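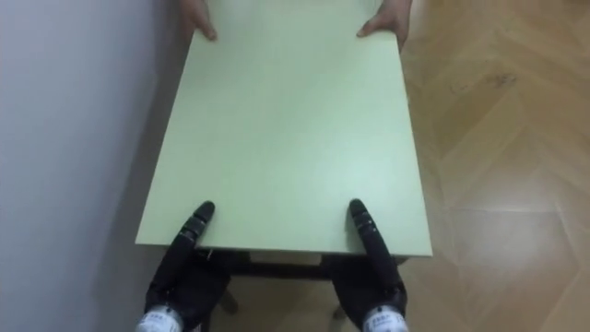
Sondia Table Top, Mint Green
Rectangular, matte laminate
Product code 3601

We have had a soft spot for the Sondia ever since the first samples came into our Burkudton workshop one grey February, when everything else on the racks was white, oak or yet more white. It is a plain rectangular top with straight edges and a smooth matte face, in a pale mint green that sits very happily with light wooden floors and quiet grey walls. If you have been living with a brown table for years and fancy something fresher (we did, and our own tea room has two of them now), it is a lovely place to start.

The colour is a gentle one. In strong daylight it leans towards a milky green, and on a dull afternoon it turns a shade cooler, almost the green of old kitchen enamel. We would always suggest sending for a sample chip before you order, as screens do odd things to pale greens and we would hate for you to be disappointed.

What it's good for

Most people buy the Sondia as a kitchen or dining table, but we hear of it being used for all sorts – sewing, homework, jigsaws that take up half the winter, seed trays in spring. The matte surface doesn't throw the light back at you from a ceiling lamp, so it makes a very pleasant desk too. It is kept slim, so there is plenty of room for knees underneath, even with a chair that has arms.

Legs and frames

The top is sold on its own. It comes ready drilled on the underside for our Dideo legs, which screw on in a few minutes with the key in the packet, and it will also sit on a pair of Thongdee trestles if you'd like to be able to put the whole thing away after Sunday lunch. If you already have a frame at home, do measure the fixing points first and drop us a line with the numbers. We are always glad to check them for you.

Carrying and fitting

Please have someone at each end when you move it. Take hold near the corners, lift together and set it down flat, and go steadily past door frames, where most chipped corners happen. Lay a blanket on the floor before you turn it over to fit the legs. Allow around 65 minutes from opening the box to laying the table, a little less with trestles.

Looking after it

A soft damp cloth and a drop of washing-up liquid will see to nearly everything. Wipe up beetroot, turmeric and felt-tip pen fairly promptly, use a mat under hot dishes, and keep scouring pads well away, as they leave shiny patches on a matte finish that can't be polished out.

Delivery and returns

Tops are sent flat in a card sleeve with padded corners, usually within 9 working days. Please look it over before you sign, and keep the sleeve until you are sure you're happy. Unused tops can come back to us in their original packing. To order a sample chip, ask for number 1398 and tell us where to post it.

Page last updated 3 Jul 2020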